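The Saint's Finger

The village of Ondcombe had a relic, or said it had. It was the finger of a saint, and it lived in a glass case in the side chapel with a lamp over it and a slot for coins beneath. My aunt believed in the finger. I believed in the slot.

I went up in June, when the road was dry, because she had written to say the finger had cured her hip. She met me at the bus stop and walked the whole hill without stopping. I pointed out that she had also given up carrying coal that spring. She said the saint had told her to give up carrying coal.

"Out loud?" I asked.

"Don't be silly," she said. "He's dead."

The leaflet in the porch cost more than the bus. It said that 3,622 pilgrims had come the year before and that 106 of them had gone home healed. I asked the man at the door who did the counting. He said the healed ones wrote in. I asked if the others wrote in as well, and he looked at me as though I had trodden mud on the carpet.

My aunt lit a candle. I read the rest of the leaflet. The finger had been carried from Lurkska by a monk, on foot, in winter, through two armies and a flood, and all that time he had kept it in his mouth. I have trouble keeping a boiled sweet in my mouth as far as the post office.

"You've got that face on," said my aunt.

"It's the only one I brought."
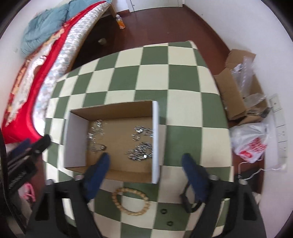
Words: the author
Retired schools inspector, writes short stories when the garden allows

Back at her house she made tea and cut a cake, and told me about Lurkska. She had been there once, long before I was born. They had a finger too. The same saint, the same hand, and the same finger.

I put down my cup. "Then one of them is wrong."

"That's what I said to the priest."

"And what did he say?"

"He said it was a matter for Lurkska."

I laughed, and she let me. Then she asked how my knee was. I said it was bad on stairs, and that the doctor had given me tablets. She asked if they worked. I said it was hard to tell, as it came and went. She asked if I was still taking them. I said of course I was.

She cut me another slice and said nothing at all, which she did very well.

In the morning I had an hour before the bus. I walked up to the chapel for the exercise. The man at the door was not there yet and the lamp was off, and without it the finger could have been a twig or a bit of old candle. I stood there for a while with my weight on the good leg.

I put a coin in the slot. It was a small one. The lamp came on, hummed, and went off again before I had got my glasses out.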